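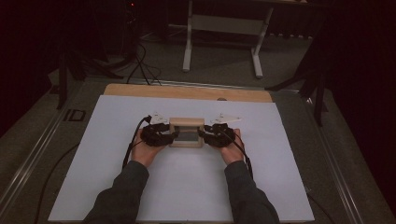 Side Table Re-edition: Does a New Finish Make a New Product?
Design History studio, group report
Yolotzin Cárdenas, Lamai Onsri, Crisóforo Olvera

Our group was assigned the Pluvby side table by Draklow, which came back into the catalog in January with a "reimagined" label. We wanted to know what had been reimagined.

Very little, as far as we can tell. The height is still 60 cm. The top has the same rounded corners and the legs meet it at the same angle. There are nine colors now, and two of them are hard to tell apart on the sample card. The price went up to $900, which the brochure puts down to "renewed craftsmanship" without naming a single change in how the table is made.

Crisóforo disagrees with part of this. He thinks the new matte lacquer hides scratches better and deserves some credit. We had no old table to compare it with, so his point stays an opinion.

Rocío Figueroa, who teaches the studio, asked us to suggest a fair test. Ours would be to show both versions without labels to people who own one. We ran out of time to set it up.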